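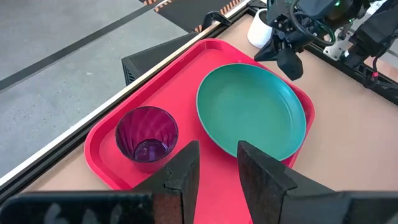

What is a detox tea supposed to do?

The packets promise to "flush toxins", and we have yet to find one that says which toxins. We wrote to the makers of Amora and Zuler and asked them to name one substance their tea removes. Amora sent a discount code. Zuler has not replied.

Do I need to detox after a heavy holiday?

Your liver and kidneys have been at it the whole time, and they don't wait for a tea. If you feel sluggish, it is probably short sleep, drink and a change in what you were eating. A few ordinary days usually sort that out.

But I lost weight on one. Doesn't that prove it works?

Look at the ingredients. Many of these blends contain senna, a laxative, and some add dandelion, sold as something to make you pass more water. What comes off is mostly fluid, and it goes back on when you drink normally. Maite Carrasco, who edits these pages, drank the Sotomayor blend for nine days and was 2 pounds lighter. She had them back by the weekend.

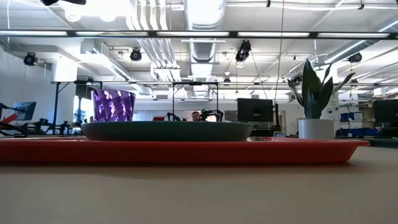 The leaflet in the Sotomayor box also tells you to skip your evening meal, and that alone could explain a small loss. Funny how the tea gets the credit.

Is there any harm in trying?

A cup of plain herbal tea now and then is unlikely to trouble most people. Senna every day is another matter. It can cause cramps and diarrhoea, and diarrhoea can stop the contraceptive pill from working properly. Ask a pharmacist before you start, especially if you are pregnant or take regular medicine.

What about foot pads that turn brown overnight?

Plosonis sells these in boxes of 11. Estíbaliz Vallejo put a few drops of tap water on one and left it on a saucer. It went brown as well, with no foot involved.

Why are you so negative?

We would change our minds for a decent trial with a proper comparison group. We asked all four firms for one last November and are still waiting.

Page last checked: August 9, 2018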